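The Little Round Door at the Bottom of the Washer

Most people who own a front-loading washing machine can tell you how the dial works and where the detergent goes. Ask them about the drain filter and you get a blank look. It sits low on the front of a lot of machines, behind a cover no bigger than a coaster, and it can go years without being opened.

I know because mine did. I moved into an apartment in Windell with a front-loader already in place, used it for 19 months, and only learned about the filter when the washer stopped in the middle of a load of towels and would not let me open the door. The repair shop, a two-person outfit called Usuga Appliance, charged me 83 dollars to come out. The visit took 22 minutes. The technician spent most of that time on his knees with a baking tray, letting out gray water a little at a time.

Inside the filter were two hair ties, a guitar pick, a wad of lint the size of a plum and a baby sock. I don't have a baby. I also don't play the guitar.

The filter is there to protect the drain pump. Water leaves the drum, passes through a coarse plastic strainer and gets pushed out through the hose. Anything too big for the pump is supposed to stop at the strainer. Once enough has stopped there, the water slows down too, and then the machine starts acting strange. Clothes come out heavier than they should. The spin cycle cuts out or never starts. There may be a sour smell when you open the door in the morning. 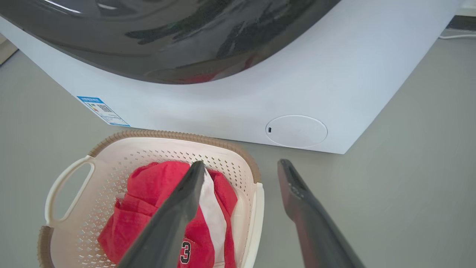 Getting at the filter is mostly a matter of patience. Turn the washer off and unplug it. If you've just run a hot cycle, leave it for a few hours, as the water sitting in the pump can still be hot enough to hurt. Then look for the notch at the edge of the cover. A coin fits on some machines, and others want a flat screwdriver. Go easy on it. The plastic hinge is thin, and a replacement cover costs more than you'd think for what it is.

Behind the cover there is usually a large cap and, next to it, a narrow rubber hose with a plug in the end. Use the hose if you have one. Pull it out over a shallow dish, take out the plug and let the water run, then put the plug back when the dish is full and empty it. I was told to expect a quart or two. A machine that has quit with a full drum will give you a great deal more, and you'll be walking back and forth to the sink for a while.

If there is no hose, the water comes out around the cap as you loosen it. Lay down old towels first – more than you think you need – and turn the cap a quarter turn at a time.

When the flow stops, unscrew the cap all the way and pull. The strainer comes out with it. Mine was coated in something between felt and jelly. Rinse it under the tap and scrub it with an old toothbrush. Before you put it back, shine a flashlight into the hole. There is a small impeller at the back, and it should turn when you nudge it with the handle of a wooden spoon. Hair likes to wrap around it.

Screw the cap in firmly. A cap that goes in crooked will leak, and it will do it halfway through the next load. I run a short rinse with nothing in the drum and stay in the room with a dry paper towel under the cap.

How often to do all this depends on what you wash. The laundromat on Pillville Road, which has front-loaders along one wall, clears its filters every 200 loads. The owner told me she'd do it sooner if more of her customers had dogs. At home, every three months is plenty for most people. I write it on the kitchen calendar next to the furnace filter.

Emptying pockets helps more than anything else. So does a mesh bag for small socks. Ulteck, the store where I bought mine, sells them in packs of three, and the biggest one holds a week's worth. The zipper on the smallest broke in December and I've been closing it with a safety pin, although I take the pin out and tie a knot instead when I have the time. A safety pin is just the kind of thing that ends up in the filter.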